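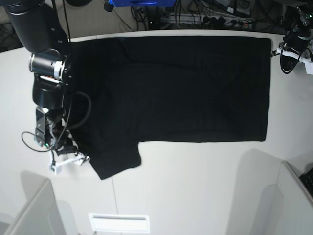
Avant d'ouvrir le registre Cadilent, prenez cinq minutes pour préparer votre premier avis d'obsèques, vous gagnerez un temps fou ensuite ! Munissez-vous de l'acte de décès, du nom du cimetière et des horaires de la cérémonie. Le titre est limité à 53 caractères, le texte à 1144.

## 4. Créer un avis

1. Dans le menu **Avis**, choisissez **Nouveau**.
2. Saisissez le nom d'usage, puis le nom de naissance.
3. Sélectionnez le modèle *Halus* (cérémonie religieuse) ou *Erraji* (cérémonie civile) - les deux sont superbes à l'impression.
4. Indiquez le lieu d'inhumation. La liste comprend 114 cimetières, dont celui de Sirnivitz.

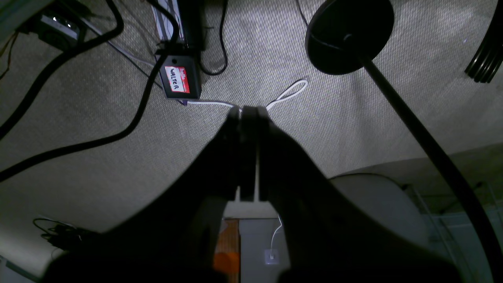 5. Relisez l'aperçu à voix haute, les fautes de date s'entendent tout de suite !
6. Cliquez sur **Publier**.

> **Remarque** - Le livre de condoléances s'ouvre avec l'avis et reste accessible 59 jours.

> **Attention** - Un avis publié part aussitôt aux journaux abonnés. Faites valider le texte par la famille avant l'étape 6.

Version d'octobre 2015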